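Jastex Claim Diary, the paper one. Review, May 2021

Bought this in January after a van went into the back of me at a junction. Whiplash, a bad wrist, car a write-off. My solicitor said keep a record of everything and I'd been doing it on the backs of envelopes, so.

What you get: a ring-bound book, 212 pages, card covers, a plastic wallet stuck inside the back for receipts. Sections for symptoms, appointments, travel, lost earnings, phone calls. One page a day for the symptoms bit, which is more room than I needed most days and not enough on the bad ones.

Good things first. The phone call pages are brilliant. Date, time, who you spoke to, what they promised. The other side's insurer told me twice they'd never had my engineer's report and I could read back the name and the time of the call where they said they had it. Worth the money for that alone.

Travel log also decent. Columns for miles, parking, bus fares. I had 13 physio trips in there and would of forgotten half of them. My solicitor's assistant just copied the pages and added it up.

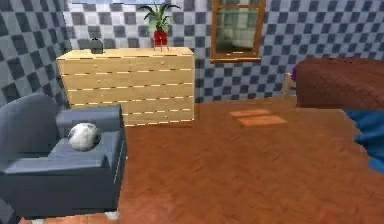 Now the moans. The pain scale runs 1 to 10 with smiley faces next to it, like something from a children's ward. Felt daft filling it in knowing a barrister might see it. I crossed the faces out after a week.

The wallet split. Two months of receipts and it went along the seam. Taped it, split again, now using an envelope.

And the lost earnings section assumes your on a salary. I'm self-employed. No space for cancelled jobs or quotes I couldn't follow up, so I ended up writing sideways in the margin. Vinari do a similar book with a self-employed page, bit dearer, thinner paper, a friend has it and her pen goes straight through.

Also tried the Flomora app for a fortnight. Fine, but typing with a bad wrist, no thanks. And the export came out as 73 separate files. Went back to paper.

Don't bother with the "know your rights" pages at the back. Very general, ask your own solicitor.

Delivery quick, box a bit bashed, book ok.

Four stars. Would be five with a proper wallet.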